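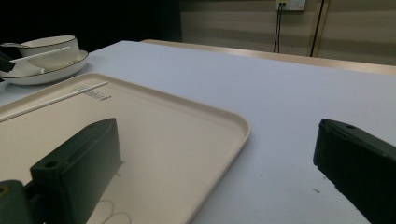 Fig. 1. Cream tray and white stick on a white tabletop.

Asking for our own data back: do subject access requests tell people anything?
Student project report, Data and Society module
Submitted Feb 28, 2025

Background

Anyone in the UK can write to an organisation and ask for a copy of the personal data it holds on them. This is called a subject access request. The organisation normally has one calendar month to answer, though it can take longer if the request is complicated, and in most cases it can't charge. Privacy guides tend to describe this as a powerful right. Our module reading did the same, and we were doubtful. A right to ask is worth only as much as the answers people get, and the reading had a lot to say about the wording of the law and very little about what arrives in the inbox.

We set out to test a narrow question. If an ordinary customer makes a request, can they find out from the reply who else has been given their data? We left out the bigger questions about whether collection on this scale should be allowed in the first place. They matter, but we couldn't have answered them from a handful of emails.

What we did

We wrote to eight services that members of the project group already used. We have named three in this report as their replies take up most of the discussion: Burumia, a supermarket rewards app; Pledon, which sells gym passes and tracks visits; and Kumsa, a parking app used in the council car parks in Zurkovstead. The others were smaller and their replies were mostly short.

Every request used the same wording. We asked for a copy of all personal data, the purposes it was used for, how long it would be kept, and the names of any recipients. We did not say we were students. We did not quote case law or mention the regulator, on the grounds that most people wouldn't. If a service told us to use a web form we used it, even where an email ought to have been enough.

We started in August, which was probably a mistake. Some delays may have been down to staff holidays and we have no way of separating those out.

How the services replied

All of them answered eventually. We hadn't expected that and it should be said clearly. The fastest took 11 days. Two missed the one-month limit without telling us they needed more time, and one of those was Kumsa, which asked for a copy of a passport before it would look at the request. The account in question had been opened with only a phone number and a number plate. We can't see how a passport proves that you own a number plate. It does hand a parking company a passport scan that it didn't have before. After we objected in writing, Kumsa accepted a code sent to the phone, so the passport can't have been essential.

Burumia sent the most. The file ran to nearly 71 pages when printed, and at first glance it looked like a very full answer. Most of it was till receipts, sorted by store code, with no key to the codes. Near the end were two pages of what the company called "customer attributes". These were guesses: likely household size, likely interest in baby products, a score for "price sensitivity". There was no note on how any score had been worked out or whether it had been passed to anyone. Under recipients the covering letter said "carefully selected partners". We wrote again to ask for names and were pointed to the privacy notice, which also says "carefully selected partners".

Pledon was the clearest of the three. It gave the names of its payment firm and its email firm, and a date by which visit records would be deleted. We would like to report this as a success, but we found a gap. The Pledon app asks for location permission, and there was no location data in the reply. Either the app asks for something it never stores, or the reply was incomplete. We asked which and were told the request had been "fully satisfied". It may well have been. From where a customer sits, the two can't be told apart.

Kumsa's reply, when it came, was a spreadsheet of parking sessions with start times, end times and car park names. Read in order it gives a pretty good picture of where a person spends their week, including regular visits to the car park beside the health centre. We decided not to reproduce any rows. The covering email described the data as "basic session information", and we think that undersells it.

The problem of checking

This is where we became least convinced by the standard advice. A request produces whatever the organisation chooses to search for. If a table is forgotten, or left out, the customer sees a tidy reply and assumes that is everything. The only gaps we found were the ones where we had some outside reason to expect something, as with the Pledon location permission. There could be others in the replies we thought were good.

A complaint can be made to the Information Commissioner's Office, and we considered making one about Burumia. In the end we ran out of project time. That is a weakness in our report, but it also says something about the process. We had module credit as a reason to keep going and we still gave up before the last step — a person with a job and children has much less reason to chase a supermarket over a phrase in a letter.

Comments on the draft

We passed a draft to other students on the module and to a few people who use the same apps in Zurkovstead, and asked for written remarks. 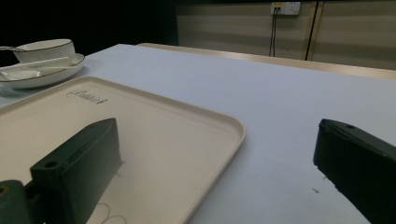

One reader replied that we were being too hard on the whole idea. In their view the replies weren't the point, and a company that knows it may have to hand over its "customer attributes" will think harder before making them up in the first place. The same reader added that we had got a passport demand dropped with a single email, "so don't tell me the right does nothing".

We accept the part about the passport. We are less sure about the rest. Burumia knows perfectly well that it can be asked, and it sends out the scores anyway with no sign of embarrassment. Perhaps there were worse ones that it chose not to keep, but that is an argument that can't be tested with anything we have.

Another comment was that we should have asked for deletion afterwards and then made a second access request to see what was left. We agree this would have been a better design. It would also have meant losing the rewards points, and the group member with the Burumia account was not willing.

Limits

The number of services is small and we picked them because we had accounts. Nothing here should be read as a rate for companies in general. We also come at this with more patience for privacy notices than most people have, so our experience was probably smoother than average in some ways. We kept no proper record of the hours spent, and we should have done.

Findings

The right to a copy worked, in the sense that something came back each time. The right to know who else has the data mostly did not. Of the three services named, only Pledon gave names without being chased, and its answer left a question open. Identity checks were uneven and in one case asked for more sensitive information than the service already held.

We would want to see recipients listed by name as a matter of course, and any scores or guesses explained in a sentence each. Neither seems hard for a company that has already built the scores. Whether any of them would do it without being made to is another question, and on this evidence we doubt it.

The request wording is in Appendix A. The replies have been left out of the appendices as they contain personal data, and our own copies will be deleted once the mark is confirmed.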